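Perron (card game)

Perron is a trick-taking card game for four players in fixed partnerships, played mostly in the river town of Grendirden and the farming villages close by. It is a winter game by long habit, brought out once the evenings draw in and people are glad of a reason to sit together in a warm kitchen, and many families there will tell you they learned it before they learned to read a clock.

The name comes from the old local word for a front step, where a visiting pair was expected to stamp the snow off their boots before being dealt in. An older form of the game, called Droltiseck, used a shorter deck and had no bidding at all, and a few of the oldest households still prefer it for its slower pace.

Partners sit across from each other, and the whole deck is dealt out, usually in batches of 3 or 4 cards, though the dealer may choose. Bidding then goes once around the table to the left. The highest bidder names the trump suit and leads the first trick, and players must follow suit if they can.

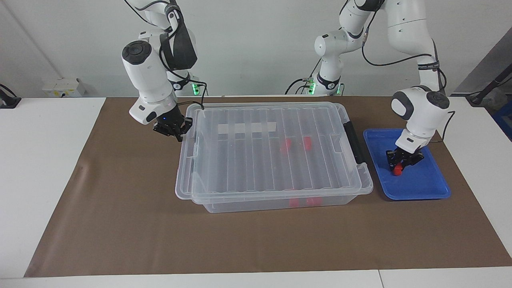 Scoring is where newcomers tend to get a little lost, and patient hosts usually keep the tally for them the first night. A game runs to 500 points. A pair that wins every trick in a hand earns a bonus of 15, known as the Zosinent, and by custom the losing pair pours the coffee. A pair that falls short of its bid has the full amount taken off its score, which can leave it well below zero.

The rules were passed along by word of mouth for generations, and so they differ a good deal from one village to the next. The first written set was put together by Normand Cloutier, a retired schoolteacher, who spent several winters visiting kitchens and writing down what he heard. His booklet settled the order of bidding, but it left the matter of talking during play up to each household, and that is still argued over at the tournament held in Grendirden every January.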